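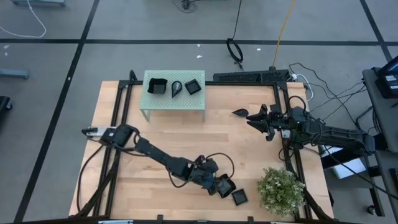
**Workcell procurement planning** is the process by which an organization decides what to buy, in what order, and with what money, when it sets up one or more robot workcells. It covers the arms and grippers, the table and frame that carry them, cameras, lighting, cabling, computing, floor space, spare parts, and staff time. The term is used mainly for small installations in laboratories, training centers, and light assembly shops. Large production lines are normally bought under a single contract from one supplier and follow other rules.

## Scope

A procurement plan usually consists of an equipment list, a budget divided by year, a delivery schedule, and a statement of the tasks the workcell must be able to carry out. The task statement is written first. It names the kinds of objects to be handled, the reach required, the heaviest load, and whether one arm or two will be needed. Plans that begin with a particular arm model and look for tasks afterward tend to require a second round of purchases within the first budget year.

Two-arm cells are treated as a separate class. They need a wider frame, a second controller in most cases, and a layout in which the arms can meet over the work surface without striking each other or any fixture placed on it. The cost of a two-arm cell is therefore seldom exactly twice that of a single-arm cell.

## Cost categories

The Killach schedule, named for the consulting firm that first circulated it, divides spending under four heads:

- **Primary equipment:** arms, controllers, and grippers.
- **Structure:** frame, tabletop, mounts, and stands.
- **Support equipment:** cameras, lights, monitors, cable, network switches, and power supplies.
- **Recurring costs:** spare fingers and motors, calibration, software support, and training.

The schedule does not assign a fixed share to each head. It does require that every line be entered under one head only, so that a camera mount, for example, is not counted once as structure and again as support. Items that are borrowed or transferred from another department are entered at zero cost with a note of the return date.

Support equipment is the category most often underestimated. A quotation for an arm generally lists the arm, its controller, and one set of cables of standard length. Longer cables, overhead lighting, and camera rails are ordered separately and may come from several suppliers. In the plan prepared for the Gakport training center, the equipment list came to 102 lines, of which 32 were for cable and connectors.

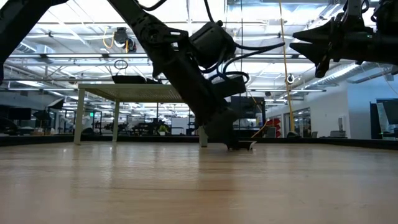

Shireen Mokoena has argued that such detail is misplaced in a first-year budget. In her view, a buyer who has not yet run a cell cannot know which cables will be needed, and a single allowance for small parts, reviewed every quarter, gives a more accurate result than a long list drawn up in advance. Supporters of itemized planning reply that an allowance of this kind is easily spent on other things and leaves no record from which the next plan can be drawn. Many organizations now combine the two, listing all items above a set price and covering the remainder with an allowance.

## Site preparation

Site costs are sometimes carried by a building budget and left out of the equipment plan altogether. Standard practice is to list them in both places and mark which budget will pay. The main questions are the strength and flatness of the floor, the number and location of power outlets, the clearance above and behind each arm, and the route that cables will take from the cell to the computers that serve it.

Lighting is planned together with the cameras. Overhead fixtures suited to office work may leave glare on a smooth tabletop, and a change of table finish is cheaper before delivery than after it. Where the room is shared with desks or other activities, the plan also sets out walking routes and the position of the emergency stop.

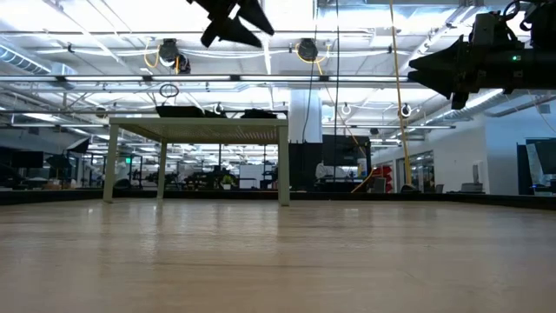 The same section of the plan normally records who may enter the working area while the arms are powered, and what training is required beforehand. Training hours are a recurring cost and are entered under that head even when the trainer is a member of staff.

## Scheduling and delivery

Arms usually have the longest delivery time and are ordered first. Frames and tabletops are ordered once the mounting pattern of the arm has been confirmed in writing. The Burnadar sequence, a common ordering method, places a fixed review between these two steps. At the review, the buyer checks the supplier's drawings against the floor plan and may still cancel the structural order without penalty.

In the Gakport plan, the interval between the first order and the first powered test was set at 21 weeks, with 8 weeks reserved for assembly and testing. Lwazi Sibiya and Etelka Szabó, who prepared the schedule, placed the purchase of spare gripper fingers ahead of the second arm, on the ground that fingers wear quickly during the learning period.

## Replacement and disposal

Most plans assign each item a service life and set aside money each year toward its replacement. Frames and tables generally outlast several generations of arms, and a buyer may pay more for a frame with adjustable mounting points for that reason. Used arms can be resold, kept for parts, or moved to training duty. Under the Mkhize supply agreement, the supplier takes back used arms at a price fixed on the day of sale, provided that the service log is complete.

## See also

- Capital budgeting
- Equipment leasing
- Machine safety
- Total cost of ownership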